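What Does "Handmade" Really Mean?

By Eleri Sayce

You've seen the word on soap, on candles, on birthday cards and on jars of jam at the market. It sounds nice. But does it tell you anything? 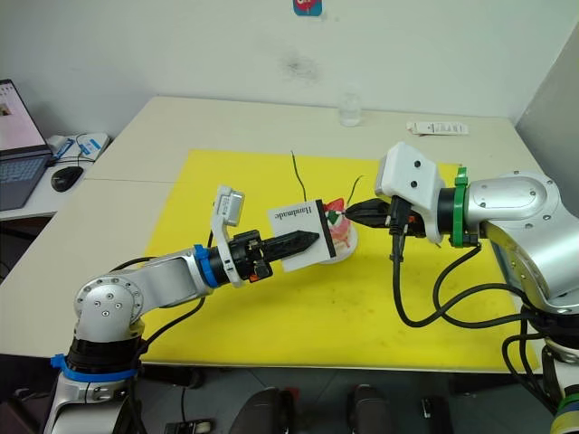
A word that anybody can print

Let's start with a problem. The word "handmade" on a card is only a word. A printer can print it 3,700 times before lunch, and the printer has no idea what the card will be stuck to.

So when you read it, you have learned one thing for certain: somebody wanted you to read it. Whether it's true is a separate question, and you're allowed to ask it.

How much hand does it take?

Suppose a girl in the town of Haldane makes a necklace. She buys the beads from a shop. She buys the string too, and the little metal clasp. Then she threads the beads on and ties the knot.

Is the necklace handmade? Most people would say yes. But the beads might have come out of a big machine. Her hands did the threading, and that took her ten minutes.

Now think of her neighbour, who digs clay out of the creek bank, rolls every bead, bakes them and paints them. His necklace is handmade as well. Same word, very different amount of work.

What about a jumper made on a knitting machine that you push back and forth by hand? What about bread, if a mixer does the kneading? People argue about these, even grown-ups who make things for a living. I don't think there's one right answer, and I'm suspicious of anyone who says it's easy.

Does handmade mean better?

Not always. I once bought a handmade mug at the Laltau market. It was a lovely colour. It also leaked. My plain factory mug has never leaked and it cost a quarter of the price.

Things made by hand can be strong and beautiful, or wobbly, or both. It depends on who made them and how much practice they've had.

Some sellers also say handmade things are always kinder to the Earth. Maybe. What are they made from? How far did they travel? The label doesn't say.

Questions to try at a market stall

Who made this?
Which parts did you make, and which did you buy?
How long does one take?
Are they all exactly the same?

That last one is useful. If a stall has 113 little pots and you can't find a single difference between them, ask how they were made. A very skilled potter can get close to matching, so it isn't proof of anything. It's a clue.

People who really make things usually love being asked. If the answer is "um, they come in a box", you've learned something too.

Try it at home

Pick five things in your house and guess which parts were made by a person's hands. Then look for seams, stitches, brush marks and labels, and see if you change your mind.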